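We moved to Gotumside in January, and I still get asked how we picked it. Mostly the rent.

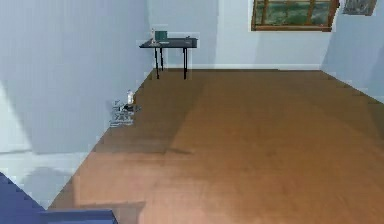

The bus

The 36 runs to Endero every nine minutes. I gave up the car after four months and don't miss it.

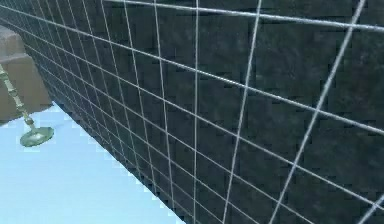
Posted by C. Benedetti, blog owner
August 26, 2023

Groceries are harder. The nearest store closes at five – too early for me – so I shop on weekends and freeze bread.

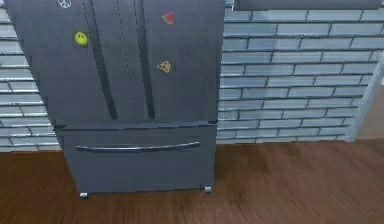

The garden plot

The waiting list was short. I planted beans and chard. The beans did well and the slugs got the chard. Next year I'll try onions.

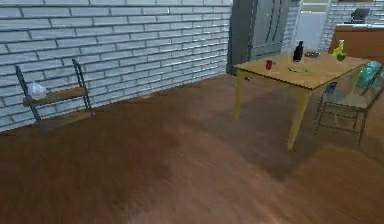
Shelf against the brick wall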